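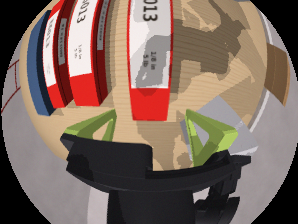 How to fit anti-shatter film to ordinary windows

I've now done every ground-floor window at the Minja workshop building, plus the two awkward ones over the stairs, so I thought I'd write the whole job up while I can still remember which bits made me swear. If you've got old plain glass and you're worried about it flying about the room (a blast down the road, a gas explosion, a brick, a very bad storm), film is the cheapest thing you can do about it. It won't stop the window breaking. What it does is hold the pieces together, and most of the nasty injuries in these things come from flying glass.

I'm not an engineer. Naheed Paracha is, and she read this through and made me change the part about edges, which I'd got half wrong. If your building has been given a proper blast assessment, follow that and ignore me.

Before you order anything

Find out what glass you've got. Look for a small etched mark in a corner of the pane. If it says toughened or laminated, stop and ask the film supplier what they recommend, as laminated glass already has a layer inside doing much the same job. No mark usually means plain old annealed glass, the sort that breaks into daggers.

Double glazing needs a bit more thought. The film goes on the inside face, the one you can touch from the room, and some tinted films can make the sealed unit heat up and crack. Clear film is much less of a worry but I'd still check the supplier's chart. Same goes for wired glass, which can crack if it gets hot in one place.

Then look at the frames. This was Naheed's big point. A filmed pane stays in one piece, so when it's pushed hard the whole thing wants to come out of the frame together, and if your putty is crumbling you've just made one heavy floppy sheet instead of lots of sharp bits. Better, but you don't want it landing on your desk! Ours needed new beading in three places before I could even start.

Choosing the film

Thickness is given in microns. There's thin stuff sold for privacy and sun glare that is no use at all for this, whatever the listing says. I went for 300 micron clear on the street side. It's stiff and it fights you on the roll, and you may decide a thinner safety film is plenty for an upstairs back room. Ask for the test certificate and read which glass it was tested on. One shop I rang couldn't tell me, so I rang a different one.

Measure each pane in two places across and two places up, and write down the biggest. My widest were 700 mm, which fitted nicely across the roll with some spare. Add a good thumb's width all the way round for trimming.

What you'll need

The film
A spray bottle (two is better, one for cleaning and one for fitting)
Baby shampoo
A hard-edged fitting squeegee, plus a softer one for cleaning
A glass scraper with new blades
A sharp knife with snap-off blades, and lots of spares
A steel straight edge
Lint-free cloths
Masking tape
Old towels for the sill
A second person

I mean it about the second person. Awuor Kinyua helped me with the big ones and the one I tried alone folded over and stuck to itself before I'd got it near the window.

Cleaning

You'll be tempted to rush this. Please don't. Every speck you leave behind gets a little bubble round it like a tent, and you'll look at it every day for years. Wet the glass with clean water and a few drops of shampoo, go over all of it with the scraper in one direction, then squeegee it off. Then do it again. Get right into the corners with a cloth wrapped round a plastic card. Paint splashes along the edge were our worst problem, decades of them.

Turn off fans and heaters, shut the door, and don't wear a fluffy jumper. I did. There is a bit of blue wool in the kitchen window for good.

Putting it on

1. Cut the piece to size plus your spare, on a clean table with the film lying flat.

2. Stick a tab of masking tape on each side of one corner and pull them apart. The thin clear liner comes away with one of them. If you can't tell which side is the liner, this sorts it out.

3. Spray the glass until it's running. Then spray the sticky side of the film as your helper peels the liner back. Use far more water than seems decent.

4. Lift the film by the top corners and lay it on the pane, sticky side to the glass. If it's wet enough it will slide about, and you can shift it until it's square. If it grabs, lift it gently and spray behind it.

5. Spray the front of the film so the squeegee glides. Push a line across the top, then work from the middle out to the sides, moving down. Firm, overlapping strokes.

6. Trim the edges with the straight edge and a new blade. Leave a gap of 2 or 3 mm from the frame on a plain daylight fit, so the water can get out. New blade for every pane — a dull one drags and tears.

7. Spray again and squeegee again, harder, and mop the edges with a cloth round the card.

About those edges

What I've described is called a daylight fit, where the film stops just short of the frame. It's the easy version and it does hold the fragments together. For proper blast work the film is usually fixed to the frame as well, either with a bead of structural silicone all the way round or with a metal or plastic batten screwed down over it. That's the part I had wrong. I'd written that ordinary bathroom sealant would do, and Naheed's note in the margin was fairly short. Get a fitter for anchored film, and let somebody check the frame and wall can take the load, as the force has to go somewhere.

Afterwards

It will look awful at first. Cloudy patches, little pockets of water, odd streaks. Leave it alone. Thick film can take weeks to dry out and longer in cold weather, and poking at the pockets only creases it. Water bubbles go. Air bubbles and grit don't, so if you see those while it's still wet, lift the corner and deal with them then.

No cleaning until it's fully dried, and after that use a soft cloth and mild soap. Nothing gritty, no scrapers, no ammonia sprays. Tell whoever does your windows, and put a note of the film make and the month you fitted it somewhere you'll find it. Mine's inside the fuse cupboard door. Film doesn't last for ever, so look along the edges once a year for peeling, and check the warranty for how long the maker expects it to hold up.

Oh, and move the desks back from the windows if you can. Adwoa Abugri moved hers the same afternoon and says it's warmer over there anyway.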